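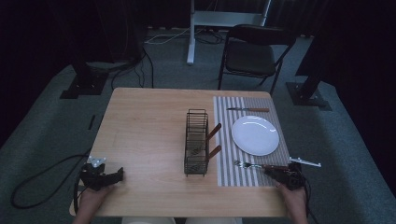 Blažena Vávra had been setting a place for one for 19 years, and she saw no reason to do it badly.

Her sister in Ustcombe ate over the sink. Her neighbor Skála ate from the pot, standing up, with the radio on, and called it freedom. Blažena had a striped placemat, a white plate, and views on forks.

"The knife goes on the right," Skála told her once, through the open door.

"The knife goes where I can keep an eye on it," she said, and laid it across the top, above the plate.

He had come to borrow 2 eggs. He stayed 40 minutes, most of them spent on the table, which he thought too good to eat off. He ran his palm over it like a man buying a horse.
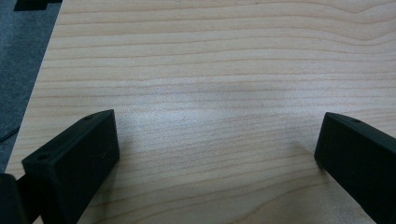
The table, before anyone had an opinion about it.

She'd bought it in January from a shop in Monent that was closing down, or said it was. The man wanted more than it was worth and she paid it, then made him carry it up the stairs, so they parted even. It was pale wood, full of fine lines that bent and rippled if you looked too long. Blažena looked too long most evenings, usually over soup.

What it lacked was a second placemat. She had noticed this the day it arrived and had done nothing about it, on principle. A second placemat was practically an invitation. 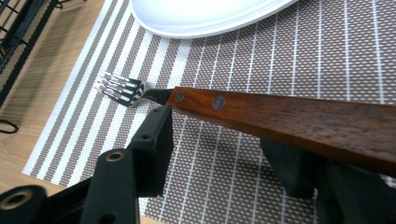
The forks, though, she had always kept in plural. Wooden handles, two rivets showing, far too heavy for salad. Her mother had said you could judge a house by its forks, having stolen several of hers from a hotel in Testen.

Skála was still in the doorway with his eggs.

"You'll want to put those down," Blažena said, and went to find a dish towel he could use as a mat.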